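I'm hiring one person for the manipulation software team at Wondarine, and I'd like it to be someone who gets weirdly excited about cables. I'm Ramil Pascual, I run the perception and planning side, and we're small enough (9 of us!) that you'd be sitting next to me most days.

Our big project is Mirnidlow, a two-arm sorting stack. Cables in, sorted by color into trays, and everything between the pixels and the grippers is ours. 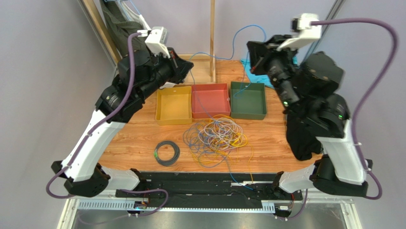
## What you'd work on

Mostly the grasp planner. It's called Plullero, it's C++ with a Python layer on top, and it's pretty good with boxes and pretty terrible with wire. Loops overlap, one strand drags three others along, and a free end can be nowhere near where you'd like to grab.

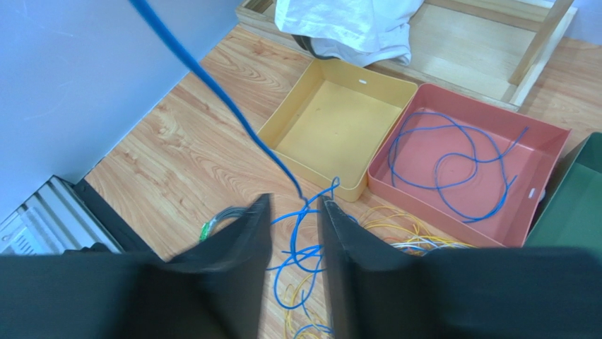
So you'd be writing code that picks a strand, decides which arm should go for it, and knows when to back off and look again. We've got 4,000 recorded episodes to test against, plus a replay tool that badly needs a friend (bring opinions about timestamps, please).

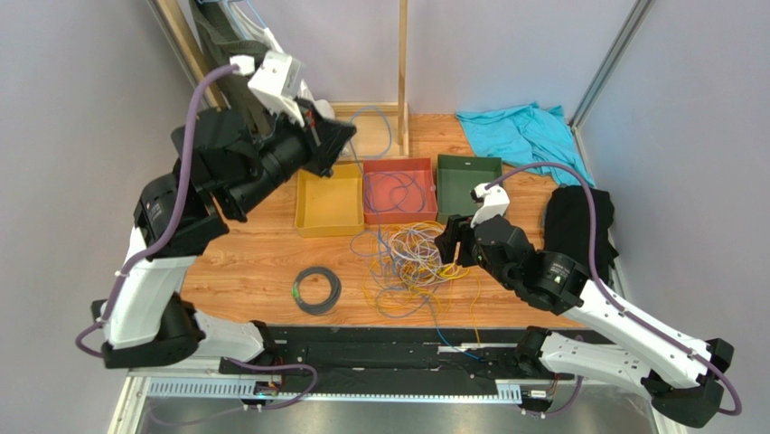

*Two arms, three trays, and a coil of thin wire in the red one.*

You'd also own part of the wrist camera pipeline. Segmenting thin stuff up close is hard, and I'd love to hand that to somebody who enjoys it more than I do!
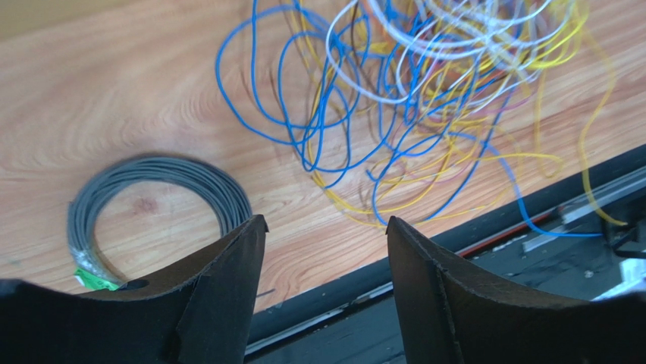
*Wrist view: gray coil on the left, blue, yellow and white tangle beyond it.*

## What I'm looking for

- Solid C++ or Python, and no fear of the other one
- Some motion planning or vision work you can show me
- Patience with logs

No degree needed. We're in the Castillo building, 5 days a week for the first month and flexible after that, starting in August.

## How to apply

Send me a resume and 200 words on a bug you're still a little proud of fixing. Skip the cover letter, I'd much rather read about the bug.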